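Workplace checks: lounge resetting with the two-arm unit
Bistinon furnished lets, Kovalchuk building
Checked by Jaqueline Barrera, July 2023

Scope. Changeover work in lounges: cushions back on sofas, loose fabric picked off floors, seating left straight. Since the Tondus unit took over the lifting, staff do the beds, the bathrooms and the final look round. Kitchens are on a separate sheet.

1. Floor clear before start
Pass. Rugs rolled and stored in the hall cupboard. Staff asked who moves heavy side tables now. Answer: still two people, as before.

2. Standing distance marked and kept
Pass with comment. Everyone knew the distance. Two people said they step in to straighten a cushion out of habit. Please wait for the arms to go down.

3. Cushion handling
Pass. Both hands on the corners, no pulling at the seams. Cushions go along the backrest, upright.

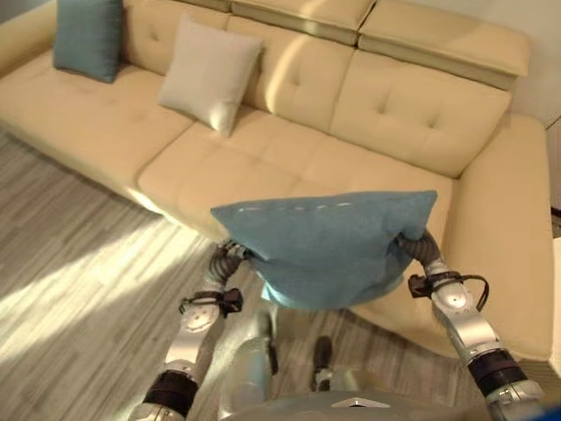
Staff used to do this part bent over, up to 30 lounges a week between them, and sore backs came up at every meeting. No back complaints in the accident book this quarter. Against that, two of the longer-serving cleaners say they miss doing a whole flat themselves and find the waiting dull. I have passed this to the office.

4. Fingers and sleeves
Pass. Wrist covers wiped with a dry cloth at end of shift. No splits found. Lint to be brushed off, not blown off with the air line.

5. Stop button
Action needed. The wall button works. The handheld one was in a coat pocket in the van. It must be in the flat, with the person on duty, every time.
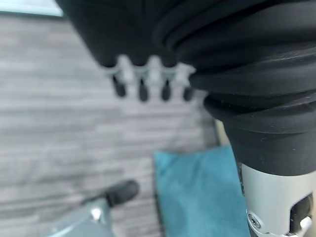 6. Who is in charge of the unit
Action needed. The rota names one operator per shift but gives no cover for breaks. On the day I visited, the operator took her break late for this reason. Moltance to supply a rota with a second name by September.

7. Upholstery after work
Pass. Leather checked by hand along the seat fronts and arms, no scratches or dents.

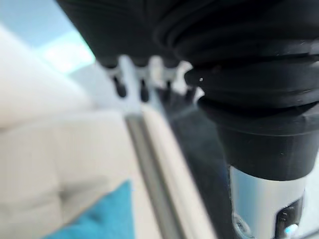 Item 7: sofa with turquoise cushion, wrist at right.

8. Training records
Part pass. 81 per cent of staff signed off. The rest are night staff and were booked on a day course, so they would have lost sleep or pay. Run it at the start of a night shift.

9. Hours
No pass or fail. Shifts are now half an hour shorter on changeover days. Some like it, some are short at the end of the month. Not a safety item but it was raised by nearly everyone I spoke to, so it is written down.

Open actions: 5, 6, 8. Item 5 to be put right before the next shift.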